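Home Kitchen Garage Workshop Laundry Contact

Search tips... Go

Training a new kitchen helper in one shift

I run the back room at Flavard, a small lunch place, and I love a first day! New people come and go in this trade, so over the years I've collected tricks for getting someone up to speed fast. Most of them work just as well at home with teenagers.

Tape the opening list inside the cupboard door, at eye level. Big letters, short lines. Wilma De Bruijn, my best Saturday hire ever, added little drawings to ours and questions dropped to almost nothing.

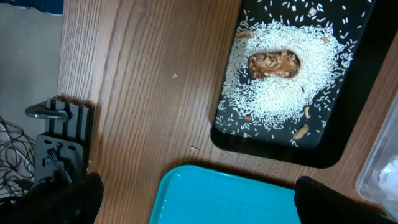
Pair the new person with one buddy for the first 3 shifts — the same buddy every time. Two teachers means two ways to fold a towel, and then you get a third way that belongs to neither of them!

Label every shelf before they arrive. Painter's tape and a fat marker will do, and it peels off clean when you move things.

Let them do the job while you talk. I used to demonstrate everything twice and watch eyes glaze over (mine too). Now I hand over the cloth and keep my hands in my pockets.
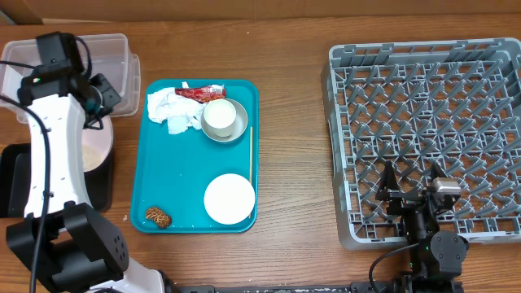 Teal tray with a napkin, a red wrapper and a cup on its saucer.

Write next week's hours down before they go home. Text them too — paper gets lost in aprons.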